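Robotics > Amateur and workshop builds > Upper-body robots > Drarell

Print this page | E-mail this page

Drarell (robot)

Drarell is an upper-body robot built in a shared workshop at Iltoswood. It consists of a fixed stand, a shoulder section and jointed arms ending in fingered hands, and it is used for handling small objects at a desk. The build began in January as a members' project and has no commercial maker. Its control software is called Grurkodum, a name also used loosely for the project as a whole.

Background

The Iltoswood workshop was set up for woodwork and bicycle repair, and electronics came later. Before Drarell its members had made two smaller machines, a plotter and a wheeled cart, both of which were taken apart for their motors. The plan for an upper-body robot grew out of a wish to have something that could sort screws, connectors and other small stock into divided boxes. An early proposal for a single arm clamped to a bench was dropped when the clamp was found to work loose under load.

Construction

The arms were bought second-hand as a lot from Azevedo, a dealer in used laboratory equipment, and arrived without control boards or a manual. Members traced the wiring by hand and drew up their own connection chart, which runs to 101 entries. The joint motors were kept. The shoulder mounting was made again from scratch after the first version flexed when both arms were stretched forward.

The hands were a separate purchase. Each finger bends at its joints and closes by means of cords drawn back through the palm. The cords are the part most often replaced, and the workshop keeps a spare set cut to length. Thumb movement is more limited than that of the fingers, so that thin flat items have to be pinched from the side or slid to the edge of a surface first.

Power is taken from a bench supply. A battery was tried and given up on grounds of weight. An emergency stop button is wired into the supply line and is tested at the start of each session.

Control

Grurkodum runs on an ordinary laptop. It reads the joint positions, checks them against a table of limits and sends out the next set of targets. Movements can be entered as a list of poses or recorded by guiding the arm by hand with the motors slack. Recorded movements are saved as plain text files, which members edit directly to slow down a reach or add a pause.

The limits table was written cautiously at first and stopped the arm well short of the far side of the desk. It has been widened twice. A change to the table must be entered in the workshop log before the arm is next switched on.

Desk work

Most of the work with Drarell is done at a desk, with one person seated across from the robot at a laptop. Box handling takes up the largest share of it. Divided cardboard boxes are preferred to plastic trays for practice, as they give a little under the fingers and cost nothing to replace. 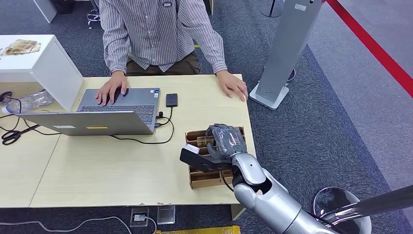
Robotic hand at a divided cardboard box, with the operator at the laptop.

By the last count in the log, 1,044 box exercises had been entered, of which 286 were stopped early. The commonest entry against a stopped exercise is a finger caught on a divider. Others include a box pushed out of reach, a slack cord and a lost connection to the laptop. Exercises are entered whether or not an object is picked up, and so the figures do not give a success rate.

Limitations

The robot cannot move from its place without being carried, and realigning it afterwards takes most of an evening. It has no sense of touch in the fingertips. Grip is judged from motor current, a method that works tolerably with stiff objects and poorly with soft ones such as cloth or foam. The cords stretch with use, and a pose recorded with new cords may fall short some weeks later.

Name

Drarell was the label on the crate in which the first arm was stored, and has no known meaning. The spelling "Drarel" appears in some early pages of the log.

See also: Cord-driven hands; Bench power supplies; Teaching by guidance

Last changed May 28, 2020

Contact | Copyright Iltoswood Workshop | Back to top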